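Vudia - kit de avaliação de garras e câmaras para braços colaborativos

Referência: Vudia 39
Fabricante: Belay
Distribuição e assistência técnica: Tosow
Ficha revista em 9 de setembro de 2021

O kit Vudia destina-se a laboratórios e integradores que precisam de comparar dedos de garra, câmaras de punho e posições de câmara fixa antes de fechar a configuração de uma célula. Inclui as peças de montagem, o software de registo e o protocolo de ensaio. O braço não está incluído.

Âmbito de aplicação

O protocolo cobre objetos rígidos, objetos de parede fina e têxteis. A parte de têxteis foi acrescentada em abril, a pedido de clientes que trabalham com manipulação de toalhas e roupa dobrada, e é a que mais distingue uma câmara de outra. O pano turco é um material exigente para a visão de curta distância: as argolas do tecido confundem-se quando a focagem é insuficiente, e as bainhas, que interessam como ponto de preensão, têm pouco contraste em relação ao resto da peça. Recomenda-se pano de cor clara e uniforme, com faixas de textura diferente, por permitir avaliar a câmara sem ajuda da cor. 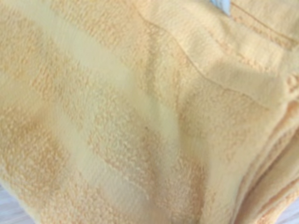

Na avaliação da câmara de punho registam-se dois critérios. O primeiro é a separação entre faixa felpuda e faixa lisa. O segundo é a continuidade da linha de costura ao longo de uma dobra. Uma câmara pode cumprir ambos sem resolver as argolas individuais do tecido; para escolher o ponto de preensão, a resolução da argola não é necessária. A iluminação deve ser difusa. Com luz direcional, as sombras entre pregas podem ser interpretadas como bordos pelo detetor, e o ensaio deve ser repetido.

Conteúdo do kit

Dedos de garra, pares: 5
Câmara de punho com suporte: 1
Suportes para câmara fixa, com grampo de bancada: 2
Marcadores fiduciais impressos, formato quadrado: 27
Cabos de alimentação e dados: conjunto completo
Licença do software Trollside: 1 posto

Os pares de dedos diferem no comprimento, na largura da ponta e no revestimento. A troca faz-se com chave sextavada, sem desmontar a mão. Após cada troca é obrigatório atualizar no controlador a massa e o centro de gravidade da ferramenta; os valores constam da tabela fornecida com cada par.

Montagem e calibração

A câmara de punho fixa-se à face frontal da mão. O cabo segue pelo exterior do braço e deve ter folga suficiente nas últimas juntas para toda a gama de rotação prevista. Abraçadeiras de plástico são aceitáveis - convém não as apertar sobre as juntas.

O marcador de calibração coloca-se num plano estável, à vista da câmara fixa, com os cantos presos. Qualquer deslocação do marcador ou do suporte obriga a nova calibração. A superfície de trabalho pode ficar a uma altura diferente da base do braço, desde que o desnível seja introduzido no Trollside antes da primeira sequência.
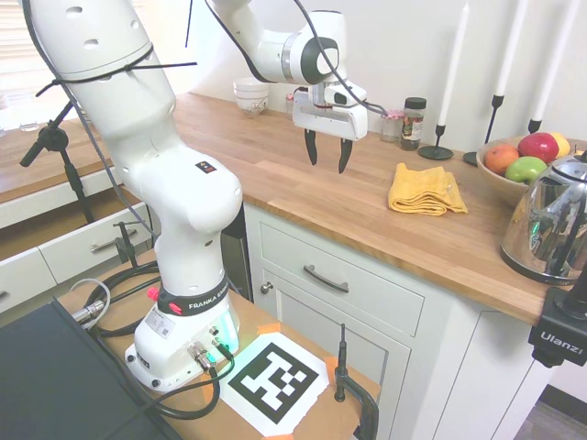
O ensaio em ambiente doméstico segue a mesma sequência do ensaio em bancada, com uma diferença: os objetos que não são alvo permanecem no lugar. Superfícies cromadas e vidro transparente dentro do campo de visão prejudicam as câmaras de profundidade, e esse efeito deve constar do relatório. A aproximação é feita na vertical, com os dedos parcialmente abertos, e a paragem de emergência tem de estar ao alcance do operador durante toda a sequência.

Uma sequência completa compreende 282 tentativas de preensão, distribuídas pelos pares de dedos em ordem aleatória. O software grava em simultâneo as imagens das duas câmaras, a abertura da garra e as posições das juntas. O resultado de cada tentativa é confirmado pelo operador - a classificação automática está disponível, mas não é recomendada para têxteis.

Limitações conhecidas

Os dedos de ponta larga não são indicados para levantar uma única camada de pano. Em peças dobradas tendem a apanhar várias camadas, e a força medida não permite distinguir os casos.

A câmara de punho perde focagem nos últimos centímetros da descida. As imagens captadas nessa fase servem para confirmar a textura, mas não para medir.

Compatibilidade

Flange segundo ISO 9409-1. Para outras interfaces é fornecida placa adaptadora mediante desenho do cliente.

Contacto técnico: Hagos Beyene, Tosow. Nos pedidos de cotação, indicar o modelo do braço, a versão do controlador e o tipo de objeto a ensaiar.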